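Home Articles Topics Glossary Contributors Search

Teaching by demonstration (robotics)

Reviewed by Ctibor Doležal
Wednesday, August 12, 2026

Teaching by demonstration is a family of methods in which a person shows a robot how to carry out a task and the robot's later behavior is derived from what was shown. It is also called programming by demonstration or, where a policy is trained on the recorded data, imitation learning. The methods are used for tasks that are easy to perform but hard to write down as a program, such as wiping a surface, placing a dish in a rack, or picking up an object by its handle.

Two ways of giving the demonstration are common. In kinesthetic teaching, the person takes hold of the arm and moves it through the task while its joints are kept compliant. In teleoperation, the person stays apart from the arm and directs it through a separate device, which may be a hand-held controller, a 3D mouse, a smaller copy of the arm, or a tracked glove. A third approach, in which the robot learns from recordings of a person working with bare hands, is usually treated separately — the motion must first be translated to a body of a different shape.

Kinesthetic teaching needs little equipment and gives the teacher a direct sense of contact forces. Its main drawbacks are that the teacher's body may block the cameras and that two-armed tasks are awkward for one person. Teleoperation keeps the workspace clear and records the commands in the same form in which the robot will later issue them. It takes longer to learn, and the operator may feel little or nothing of what the gripper touches.

Demonstrations may also be given in simulation. The operator uses the same kind of input device, but the arm, the counter and the objects are computed and drawn by software. Arm models in such work often follow commercial products closely; a simulated Franka Emika arm with a two-finger gripper, mounted beside a marble kitchen counter, is one such setting. Tableware and bottles make suitable objects for it, as they differ in height and shape and call for different grasps.

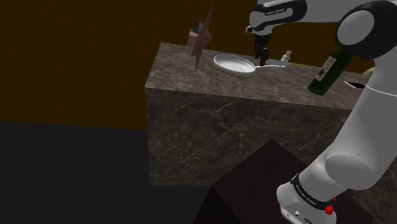

DATA COLLECTION AND QUALITY

A demonstration is normally stored as a series of joint positions, gripper states and camera images, together with a short statement of the task. The number required depends on the method and on how much the starting layout varies. The Jondstead household set, compiled at Dirton, holds 407 demonstrations of 18 tabletop tasks, given by 4 operators. Its authors removed a further 58 in which the operator paused for long periods or released the object outside the target area.

Pauses, corrections and differences in style between operators all affect training. A policy that copies its teacher closely will copy hesitation as well. Some groups trim idle time automatically, while others ask operators to repeat the task until the motion is smooth. The Atinga guidelines, revised in March, advise keeping a share of corrected errors in the data so that the robot can learn to recover from a missed grasp.

Limitations

Small mistakes tend to build up when a learned policy runs by itself, carrying the arm into positions that no teacher showed. Interactive methods address this by letting a person take over during a run and adding the correction to the data. Policies trained only in simulation face a second difficulty, as friction, lighting and contact are never modeled exactly. Varying these conditions during training reduces the gap — it does not remove it.

See also: Teleoperation; Compliant control; Pornent interface; Simulation in robotics

Contact the editors | Copyright 2026 | Back to top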